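Clanora Storage Cube, turquoise - my review after one winter

2018-06-12

I bought the Clanora cube in November, when we moved to a smaller flat in Gillbridge and had no hall cupboard any more. I wanted a place to sit while putting on shoes, and also a place to hide the shoes. Many shops sell such a thing, so I compared for a long time, maybe too long. In the end I chose between this one and the Vuver pouffe, and the colour decided.

Delivery and assembly

The cube arrives flat in a thin carton. You unfold the walls, push the bottom panel down until it is level, and put the lid on top. It took me six minutes and I did not need any tool. The bottom panel was a little stiff at first and I had to press one corner with my foot. The instruction sheet has drawings only, which I like, but drawing number two is printed so small that I guessed it.

The colour

I was worried about this. On the shop page it looked nearly blue, and I wanted something closer to green. Mine is between the two, and in evening light the green is stronger. My sister calls it toothpaste. I find it cheerful in a dark hall, but if your walls are yellow I would think twice.

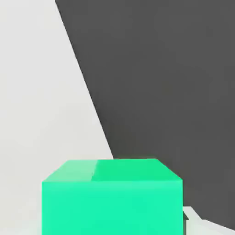 A cube in bright teal-green.

Daily use

Six pairs of ordinary shoes go inside, or two pairs of winter boots with some scarves on top. The lid is loose, without a hinge. I was against this in the beginning, but now I put the lid on the floor and use it as a tray for wet shoes. The surface wipes clean with a damp cloth. Salt from the street left a white line along one side in January and it needed three tries with warm water and a bit of vinegar.

As a seat it is good for a short time. The height is right for me, but my father finds it too low and holds the door handle when he stands up. The maker allows one adult, and I would not let two children jump on it.
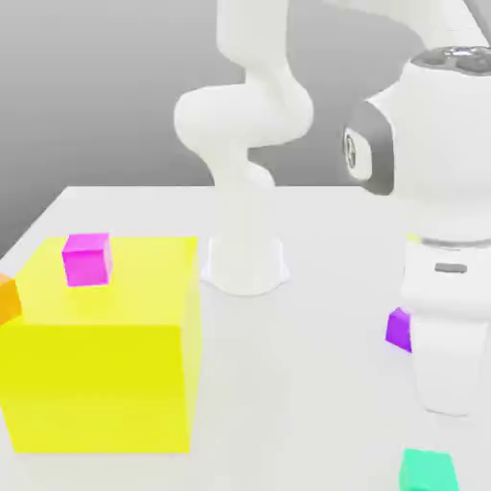 Compared with the others

The Vuver pouffe is softer and nicer to sit on, but it holds less and costs 30 pounds more. I also looked at a Bañez bench, which is beautiful and much too long for our hall. For a bedroom I would probably take the Vuver.

What I would change

A handle on the side would help, as I pull the cube out every week to sweep behind it. I would also like small felt feet. I glued on my own, and two of them have already fallen off - perhaps my glue was cheap.

I give it four stars out of five. I am thinking of a second one for the balcony things, this time in grey.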